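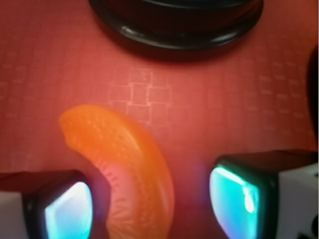
Vandotora Bench Notes
15/05/2025

Hello again! It's been longer than I meant it to be between issues, and the reason is that I finally have an arm that picks things up on purpose. Most of the time. When it's had a good morning.

For anyone who joined since the winter, quick catch-up. Isel is the arm I've been building, partly at home and partly in the shared shop on Paredes, and the goal has always been modest: it should be able to tidy a tray of toys. I know there are people out there teaching these things to fold shirts. I'd like mine to find the toy orange segment, close its fingers on it, lift it and set it down in a container without flinging it at the wall. That's the whole plan for this year and I'm not adding to it, no matter what I said in the last issue about stacking (I was tired and I'd had a lot of coffee).

So, the fingers. I'm on the second full version of the gripper and I'm a lot happier with it. The first pair were thin things that flexed when they closed, and I kept telling myself the flex was a feature. It wasn't. The tips would bow outward right when you wanted them to squeeze, and anything round would roll out the bottom. The new ones are chunky, with a blocky white body and a black housing around the lit pad on the inside face. They look like they belong on some kind of deep sea vehicle. I love them.

The light took some getting used to. It's a blue-green glow, very bright in the middle, and my first wrist camera clips came out terrible because the camera was trying to expose for the pads and everything else went to mud. I fought with that for most of a week before I did the obvious thing and locked the exposure by hand. If you are putting a camera on the wrist of anything with lights in its fingers, please go lock your exposure first and save yourself my week. I also locked the white balance while I was in there. The pads throw a bit of blue-violet down between them when the gripper gets low, and auto white balance would chase it, so the same tabletop came out a different color depending on how far down the arm was. You don't want that in your training clips. I had to throw out a whole folder.

Now the dull part that ate most of my time, which was the mounting. I had Isel clamped to the edge of a board for months, and every time it reached all the way out, the base would rock a tiny bit. Tiny at the base is not tiny at the fingertips! I'd line it up, it would go out for the far corner, and it would come down a finger's width from where it thought it was. I blamed the joints. I blamed the calibration. I redid the calibration so many times that I can now recite the steps in order while brushing my teeth. Then I put my hand on the base while it was moving, felt it lift, and said a word I can't put in a newsletter.

It's bolted down now. There's a length of grooved aluminum rail in the setup, and I cannot tell you how much I enjoy that stuff. You want something an inch over, you loosen a nut and slide it. I bought mine as an offcut from Panmont, who were very patient with me on the phone while I tried to describe a slot shape I didn't know the name of. Bring your calipers to the phone, folks. I didn't, and I had to call back.

While we're on money: I've been asked a couple of times what Isel has cost, and I've been dodging it. The arm is over $500 at this point if I'm being grown-up and counting the motors I cooked. The gripper rebuild was separate and I'm keeping that number to myself until I've forgotten it. Could you do it for less? Sure, if you don't cook the motors. The wrist one went because I left it holding a pose against a hard stop while I went to get lunch, and I came back to a smell. There's a timeout in the code now. If the arm hasn't been told anything new for a while, it goes to a rest pose and lets go of the torque. Put that in on day one.

A few words about cardboard, because I'm a believer. I've got a tan panel of it standing up at the back-left of the work area, with a fold down it, and it's the best upgrade I've made for the price. Before that, the overhead view had shelves and coats and people's elbows in it, and the model got weirdly attached to them. I'd move to another table and it would forget how to do everything. Plain backdrop, fewer surprises. I keep meaning to make a nice one out of foam board with proper feet, and I keep not doing it, and the cardboard keeps working.

Okay, the tray. I've tried a lot of surfaces and I have opinions. Bare white countertop is fine for the eyes, but everything slides on it. A cutting mat is grippy, but mine was green, and so was one of the toys, and you can guess. The red tray has a fine crosshatch texture that helps things stay put and a raised lip that stops the runaways. The catch is glare. That texture picks up the light and makes pale streaks across the middle, and for one lighting setup the detector was absolutely certain that a streak was an object. It reached for it with such confidence! I moved the lamp, and I've been nudging it ever since.

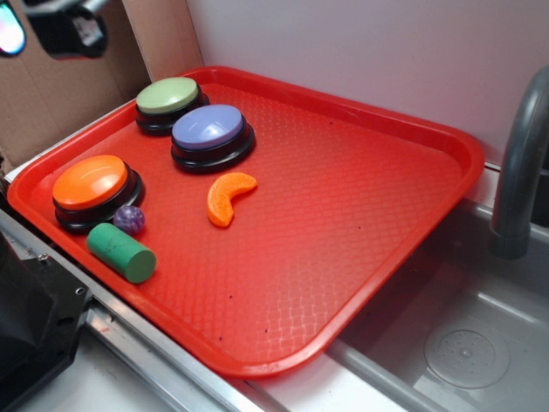 One reader wrote in after the last issue to say I was making life hard for myself by using so many different toys, and that they'd gotten much further with a set of identical cubes, all one color, before letting anything else near the arm. They'd also put their cubes on a plain felt mat and found it killed the glare completely, and they wanted to know why I hadn't tried felt.

Fair on both counts. I did start with cubes, way back, and I should have stayed with them longer. I moved on because I got bored, which is a bad engineering reason and the one behind half of my decisions. And I haven't tried felt because I assumed it would shed fuzz into the finger joints. If you've run felt under a gripper for a few months, please write and tell me how that went. I'd be glad to be wrong.

I do want to stick up for my toy box, though. Each piece annoys the arm in its own way and I've learned something from all of them.

The little purple ball is the worst. It's about marble size and speckled, and if the two fingers don't arrive together, the first one just pushes it away and the arm ends up chasing it toward the lip. My fix is to come down slower and wider than feels natural and then close at a crawl. It makes for the most boring video you ever saw.

The green cylinder is fine standing up and a pain on its side. What matters is which way it's pointing. Across the long axis, no problem. Along it, the fingers close on the flat ends and it squirts out. I've got the wrist turning to match the angle now, and it gets it right more than it gets it wrong, with some very odd choices when the cylinder is lying diagonally and close to the edge of the tray.

The push buttons I've grown very fond of. They're the ones with a domed colored cap on a black stepped base, and I have a green, a lavender and an orange. Pressing is a nice break from grasping: get above it, go down, stop, come back up. I thought it would be trivial. My first attempt came down so hard that I heard it from the next room. Pressing wants a gentle stop and a depth limit, and I'd had neither.

Then there's the orange segment, my favorite. It's curved, so where you grab it matters a lot. Take it near the narrow end and it swings. Take it across the fat part of the crescent and it comes up level. It's also a little see-through, and it changes character with the light, so the detector wanders around on it more than it does on the solid stuff. I've been giving it extra practice clips from the wrist camera, on the salmon-red surface with the little squares pattern as well as on the tray, to see if it will stop depending on one background. Early days. I'll report back.

On the software side, I've been bad about naming things. I went looking for a good run the other night and all I had was a folder full of files with numbers, the last one 1218, and no notes at all on which ones had the rocking base. So I've set up a text file. One line per session: what was on the surface, where the lamp was, which fingers, anything weird. It's so low tech that I'm embarrassed to bring it up, and I wish I'd begun it last August. File 307 is the one with the really beautiful grab, by the way. I only know that because I wrote it on my hand.

Stuff I still have to sort out: the cable along the forearm catches when the wrist goes all the way over, and I've been holding it out of the way with a twist tie. The far right end of the tray sits out over the edge of the sink, so pushing down hard over there is a bad idea and I've told the arm to keep out of that corner for now. And I need a better way to stop everything quickly than lunging for the power strip with my foot.

Next issue I'd like to get into the wrist turning code, if I can clean it up enough to show people. Questions, complaints and felt reports can come to the usual Vandotora address. If you have spare rail nuts in the small size, I'll happily trade you for the big ones. I ordered the wrong bag.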